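Grindesdale School of Business
Introduction to Financial Markets
Handout for Lecture 6: Market Orders, Limit Orders and the Cost of Trading

Students should read these notes before the Monday lecture and bring a calculator. The worked example in Section 3 will be used again in the seminar, and the problem set at the end is to be handed in at the start of that class.

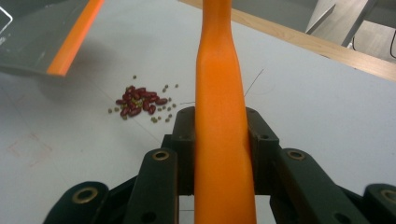
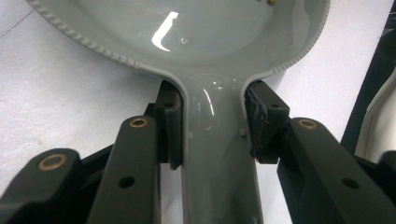
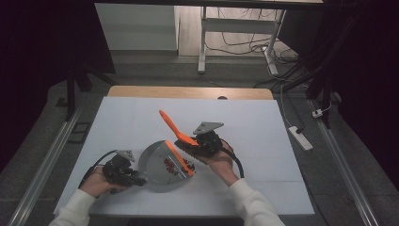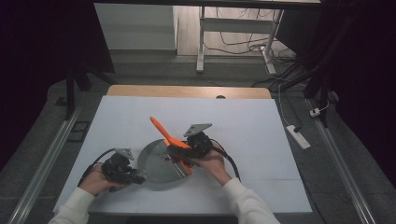 A student in an earlier section of this course objected that order types were "a matter for brokers, and the price on the screen is the price you pay." The objection is a common one and deserves a full reply. The price on the screen is usually the price of the last trade. It records an agreement between two parties that has already taken place, and it places no duty on anyone to trade at that price again. What a new buyer pays depends on the offers waiting at the moment the order arrives, and on how large the order is.

1. Terms

Bid: the price at which someone is willing to buy.

Ask (or offer): the price at which someone is willing to sell.

Spread: the best ask less the best bid. It is sometimes given as a percentage of the midpoint.

Midpoint: the average of the best bid and the best ask.

Depth: the number of shares available at a given price, or within a given distance of the best price.

Market order: an instruction to buy or sell at once at the best prices available.

Limit order: an instruction to buy at no more than a stated price, or to sell at no less than a stated price.

Slippage: the difference between the price a trader expected and the average price received. In this course the expected price for a buyer is the best ask at the time of entry, unless a question says otherwise.

2. Priority

Most electronic markets rank waiting orders first by price and then by time. A buyer offering a higher price stands ahead of a buyer offering a lower one. Among buyers at the same price, the order that arrived first is filled first. An order that is canceled and entered again goes to the back of the line at its price.

Rules on changes to a waiting order differ between markets. In the Flirkstead model market used for our exercises, reducing the size of an order keeps its place in line, while increasing the size or changing the price does not. Students should not assume that the same rule holds elsewhere.

3. Worked example: Cropper

Suppose the order book for shares in Cropper on the Flirkstead market reads as follows. All prices are in dollars.

Offers to sell
109.00 - 195 shares
109.10 - 200 shares
109.40 - 300 shares

Bids to buy
108.90 - 250 shares
108.80 - 400 shares

The spread is 0.10 and the midpoint is 108.95. The spread is therefore 0.09 percent of the midpoint, to two decimal places.

A fund now enters a market order to buy 476 shares. The order is filled in steps:

195 shares at 109.00 cost 21,255.00
200 shares at 109.10 cost 21,820.00
81 shares at 109.40 cost 8,861.40

The total cost is 51,936.40, which gives an average price of 109.11 a share. Had the whole order been filled at the best ask, it would have cost 51,884.00. Slippage on the order is the difference, 52.40 in total or 11 cents a share.

Note the state of the book afterward. The first two offers are gone and 219 shares remain at 109.40. If no new orders have arrived, the spread is now 0.50 and the midpoint has moved up to 109.15. The last trade printed at 109.40, and that is the figure a casual observer will see. No news about Cropper has been released in this example. The change in the quoted price comes entirely from the size of one order against a thin book.

4. The same order with a limit

Suppose the fund had entered a limit order to buy 476 shares at 109.10. The first 395 shares would be filled as before, at a cost of 43,075.00. The remaining 81 shares would wait in the book as a bid at 109.10, and would become the new best bid.

The fund has avoided paying 109.40, but it has taken on a different cost. If the price rises, the 81 shares may never be bought, or may have to be bought later at a worse price. If the price falls, the waiting bid may be filled by a seller who has better information than the fund does. The second case is known as adverse selection and will be treated at length in the next lecture.

Two further instructions are often attached to limit orders:

Immediate or cancel - fill whatever is available at the limit or better, and cancel the rest.

Fill or kill - fill the entire order at once at the limit or better, or cancel all of it. In the present example, a fill-or-kill order for 476 shares at 109.10 would be canceled in full, as only 395 shares are available.

5. Stop orders

A stop order is inactive until the market trades at or through a stated price. It then becomes a market order. Stops are widely used to limit losses, and students often describe them as a guarantee. They are not one. A stop to sell at 108.80 may be filled well below that price if few bids are waiting when it is triggered, or if the market opens lower than it closed.

A stop-limit order becomes a limit order when triggered. This protects the seller from a very poor price, at the risk that the shares are not sold at all. Which of the two is suitable depends on whether the holder is more concerned with price or with certainty of exit.

6. Points for the examination

Show each step when calculating an average fill price. Marks are given for the steps even where the final figure is wrong.

State whether slippage is measured from the best ask, the midpoint or the last trade. Answers that do not say so will lose one mark.

Do not include commissions unless the question supplies them.

Problem set

1. Using the original Cropper book in Section 3, find the average price received on a market order to sell 476 shares. Give the slippage per share from the best bid.

2. Using the same book, describe its state after an immediate-or-cancel order to buy 300 shares at 109.00.

3. Shares in Lanover have a best bid of 20.00 and a best ask of 20.10. The spread in cents is the same as for Cropper. Express it as a percentage of the midpoint and comment on which share is cheaper to trade in small size.

4. A holder of Cropper shares has a choice between a stop order and a stop-limit order, both with a stop price of 108.80. Write one paragraph on the risks of each over a weekend.

Required reading: course reader, chapter on trading costs. The section on dark pools may be left until November.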